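The man who sells loyalty schemes for Boltness has an answer ready for every complaint, and he gives most of them before I have asked. We meet at the company's office in Fontana, a little after nine. He would rather I did not use his name. "I'm here for the product," he says.

The product is Grarix, an app that replaces the paper punch card at coffee shops and sandwich counters. The customer scans a code, collects points and trades them for something free. Boltness says 354 shops have signed up. I ask how many still use it.

"Active is a tricky word," he says. "Some of them are seasonal."

Seasonal coffee shops? "There are more than you'd think."

A shop pays Boltness 200 dollars a month. For that money it gets the app, a sticker for the door and a report every January on what its regulars buy. I tell him the woman who runs my nearest bakery knows what her regulars buy. She starts bagging my rye loaf when I am still crossing the street.

"And what happens when she's on vacation?" he says. It's a fair point, and he enjoys it.

He is less happy when we get to the points. A free coffee used to cost ten punches. With Grarix it costs 200 points, and how many points you earn depends on the shop, the time of day and what he calls "engagement." I used the app for a month before our meeting and ended up with 140 points and a coupon for a muffin that expired overnight.

"People like a little surprise," he says. I did not like it, and I tell him so. He writes that down, or writes something down.

Then there is the pilot in Flestard, which takes up two full pages of the sales brochure. It says customers there made 2621 extra visits. Extra compared with what? "Compared with the forecast," he says. Who made the forecast? There is a pause while he looks for his coffee. "We did, with input from the merchants."
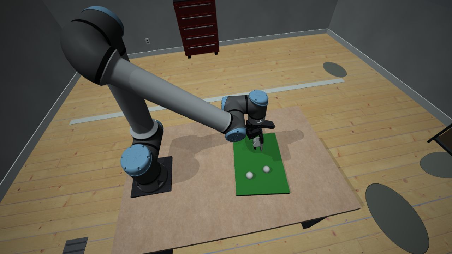
I ask whether any shop has gone back to paper. He says a few have, and that they were "not a good fit." One of them told me the line moved faster once people stopped hunting for their phones. He has heard this before and blames the lighting at the counter.

What about customers who don't want a sandwich shop to know where they were at 7:40 in the morning? "They can opt out," he says. Opting out, I found, means losing your points.

"Well, yes," he says. "There has to be some reason to stay."

On the way out I pass the cafe on the ground floor of his building. It has a Grarix sticker on the door and, next to the register, a stack of paper cards. I took one. It had two punches on it by the time I got to my car, for one coffee.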